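Week Five and the Jar Problem

Thursday nights are robotics club for me this term. I'm one of the two adults who help out, and I mostly help with wiring and with telling people to save their work. I said I would write something up every week and I have missed the last few, so I'm putting more into this one.

The students are building a sorting routine for the Zirport challenge. The task is simple to say. Groceries start out mixed together in clear plastic bins and the arm has to move them so that bags end up with bags and jars end up with jars. No one touches anything once the run starts. The rules let you pick your own groceries, as long as there are soft packages and hard containers in the mix, so the kids raided their kitchens.

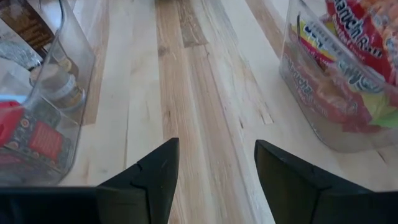 3 min read

We had two groups working. The first group took bags. Noodle packages are a good place to start because they're light and you can crush them a bit without hurting anything. Their first plan was to come straight down on the middle of the bag and squeeze. That works when the bag is lying flat. When it leans against the wall of the bin, one finger lands on the rim and the arm stops with a force error. They got that error so many times that someone wrote it on the whiteboard with tally marks next to it.

What fixed it was boring. They added a check for how close the grasp point is to the wall, and if it's too close, the wrist turns so that both fingers come in parallel to the wall. It took most of an hour to get the sign of the rotation right. For a while it turned the wrong way every time, very confidently.

They also had to slow it down. Sireck, the software we use for motion planning, has a default speed that is fine for foam blocks. With a shiny bag it's too fast and the bag slides out on the turn. They set the approach to half and left the rest alone.

The clear bins are their own headache. The depth readings go right through the walls in some places and bounce off in others, so the map of the bin comes out with holes in it. Kevin Moriarty, who runs the club, had the students measure the bins by hand and type the walls in as fixed shapes. Two of them thought this was cheating. I don't think it is. The bins don't change size during a run.

The second group took jars, and I spent most of my evening with them. A jar that stands up is easy. You close on the sides and lift. A jar on its side is harder, because it can roll when the first finger touches it, and because the label might be facing anywhere. Their code was using the label to decide what kind of thing it was looking at.
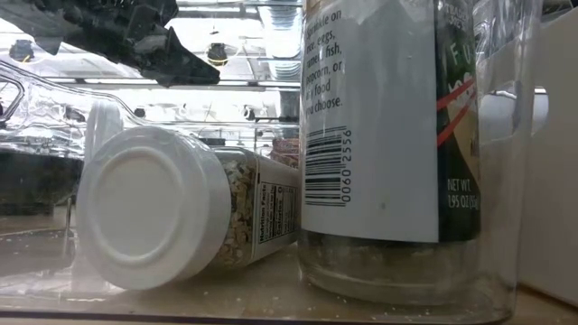 So they dropped the label idea and went with shape. If it's round at one end and has straight sides, treat it as a jar, work out which way the long axis points, and grab across it. The code for that is shorter than what they had before. They were a little sad to delete the text reading part, which had taken them two weeks, but it's still in the repo if they want it back.

Gripping a fallen jar near the cap was better than gripping the middle. I would have guessed the middle. The students' theory is that the cap has ridges and the plain plastic doesn't. Mine is that it was just luck with where the weight was. We agreed to test it properly with the same jar full and empty and write the numbers down this time.

A few notes for myself and for anyone else running a club like this:

Spices get everywhere. Bring a brush, and tape the lids.

The Pama finger pads wear down at the tips. Order more before October.

Log files need names. We have 500 of them and most are called test.

The Gebru board still drops its connection when the laptop goes to sleep. Turn sleep off. I say this every week.

Next time both groups merge their code, and I expect that to take the whole session. The bag group stores positions in millimeters and the jar group stores them in meters - I noticed this at the end, while we were packing up, and decided to let them find it.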